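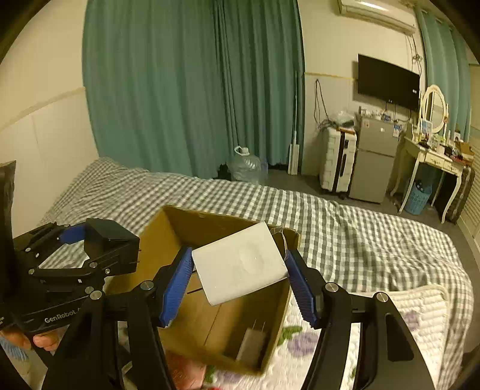
Gustinia Launches "One Box, One Bed" Packing Drive for Small Things That Go Missing

PRALBERG, Sat 16 December. I run Gustinia, a little moving-help service here in Pralberg, and I'm so happy to tell you about our new packing drive! It's called One Box, One Bed, and it does what the name says: you put an open cardboard box on the bed and fill it with the small stuff (chargers, plug-ins, sponges, all of it) before you touch the big furniture.

Our partners at Rokuden are giving us 2000 flat-packed boxes, and you can pick yours up free at our Mansour Street counter, up to 3 per household.

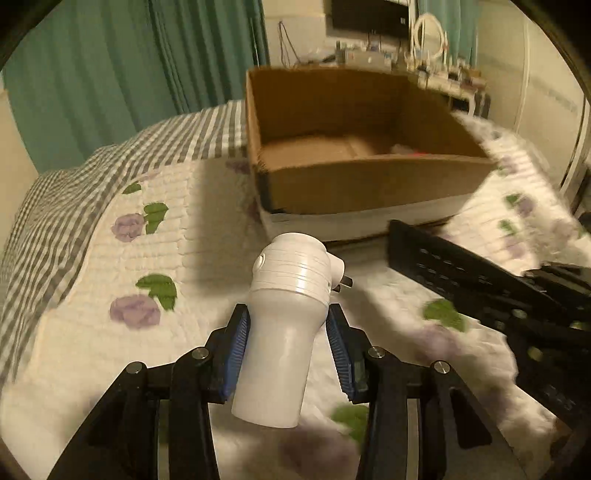
PLUGS AND CHARGERS

Check every outlet first. I've moved more times than I'd like to admit, and I always left a charger behind the bed. Plug-in gadgets with prongs go in next to something soft so they don't scratch.

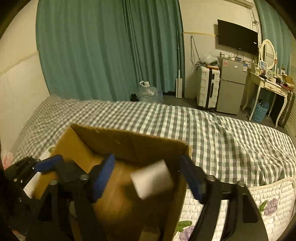 Sponges are great for that, and so are folded cloths. Leave the flaps up until the very end, because you'll keep finding things! Suitcases, mops and the fridge can all wait their turn. 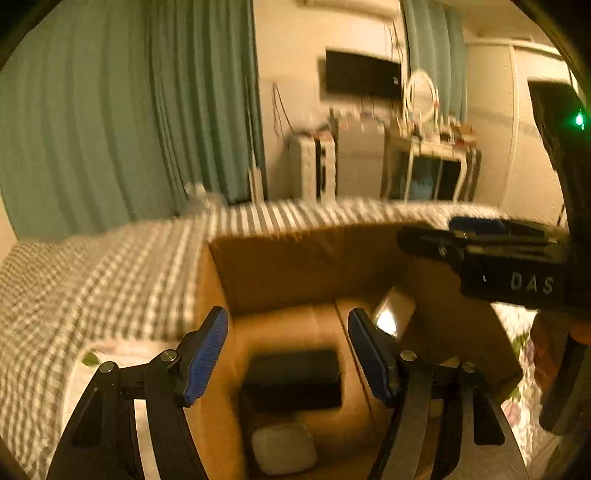 An open box by the bed, with a few small things inside.

The drive runs through the end of February. We've also got 40 home visits to give away, so stop by the counter and put your name down. Our printed checklist has 101 easy-to-forget items on it, and it's free too.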